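Folding clothes with two hand-held grippers – fleece keeps beating us
Asked in Student Robotics > Data & Demos

lumard_club
Our school club is recording clothes-folding demos for the Drustari challenge, and we love it! Shirts go fine. Anything thick and fuzzy bunches up when we pinch from both sides, and the fold won't stay flat.

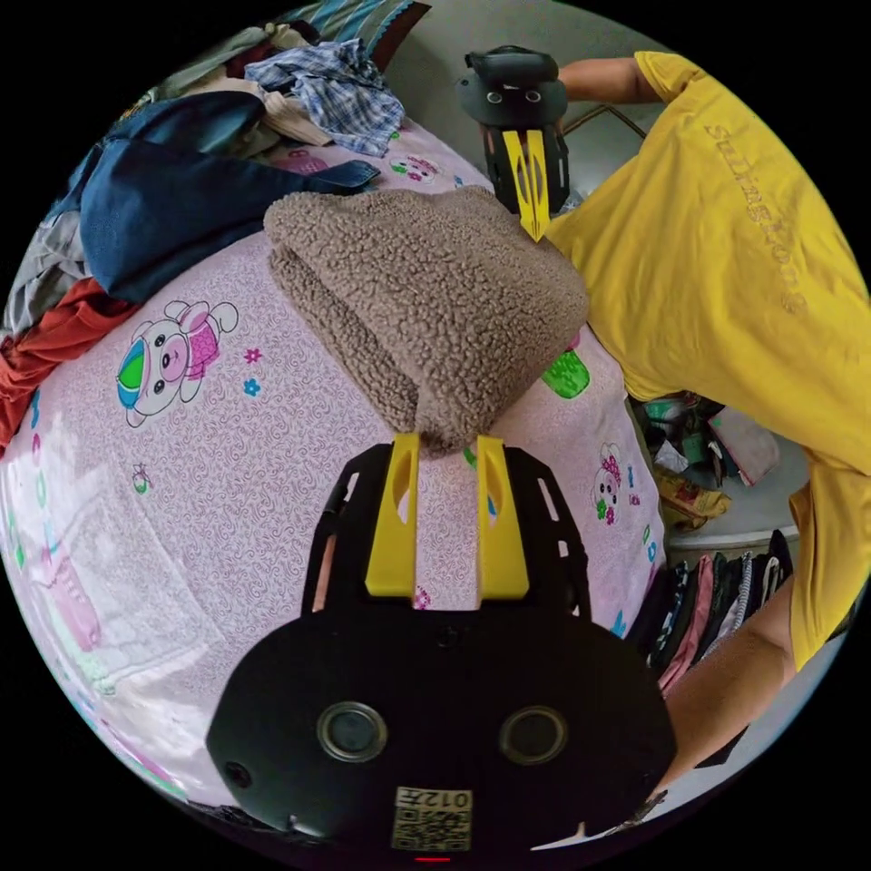 We've logged 260 runs and I'd throw out 43 of them, nearly all fleece. Would you change the fingertips or the way you grab?

3 replies

pladadside
Fun problem! Change the grab first. Lay the whole thing out before run one, front up, with space in front of your fingers. Then go in low at the hem and take both layers together – a shallow pinch only gets you fuzz.
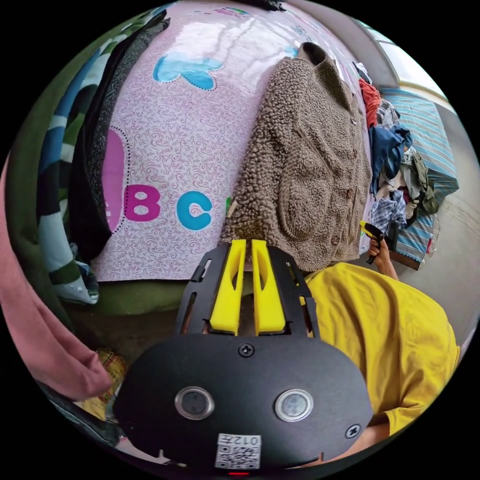 Brown cardigan laid out on the printed sheet, fingertips near the hem.

Move both hands slowly, at the same speed. We got much cleaner folds within 12 tries.

tinkertoast
just use a t shirt

pakzad_bot
Please don't drop the fleece, it's the best part of the set! Check your spacing too.

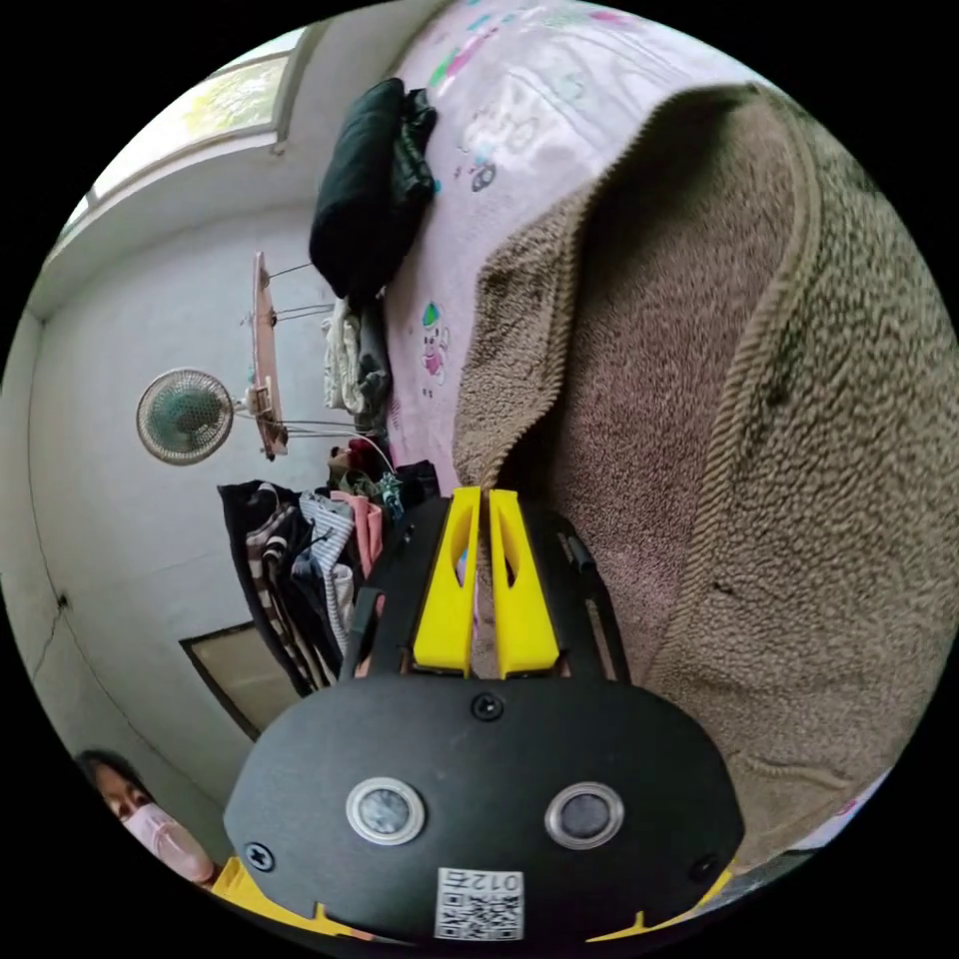

If the fingers start almost closed, thick cloth gets pushed away before you can grip it. Open wide, touch down, then close. And keep the bad runs in their own folder – ours came in handy later.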